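Home | Rooms | Linen | Downloads | Notes

Luldale Linen Notes: README

Hello! I'm Ginevra, and I keep these notes on making beds and folding what comes off them. There are 67 entries so far, one text file each, and you're welcome to all of it.

Every entry has the room, the bed, the cloth and a rambling bit from me. I write "cloth" for anything flat, as Marisa Zuccaro and I never could agree on where a sheet stops and a throw starts (she has views).

The fox cushion room is my favourite, mint headboard and all. Blue cloth over an off-white sheet, so you can see straight away if it's crooked.

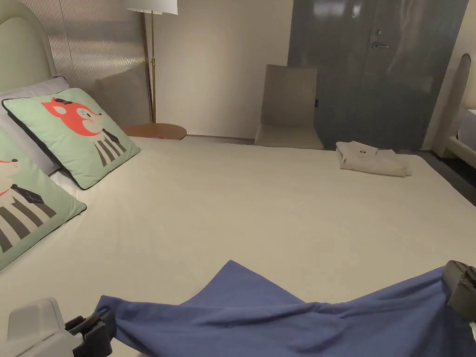
Corners first, middle after, that's my way of doing it. Gumaro Medrano does his from the middle out and his notes are in the folder called "other", along with a long grumble about ironing. Spellings are a mess before entry 12, sorry! I'll get to them.

Use it for whatever you like, just keep my name on it. Last tidied October 12, 2018.

Related:
- Brundier Towel Notes
- Cushion covers, sizes and piping
- Lombardi cupboard lists

Contact: Ginevra De Luca, Luldale | Back to top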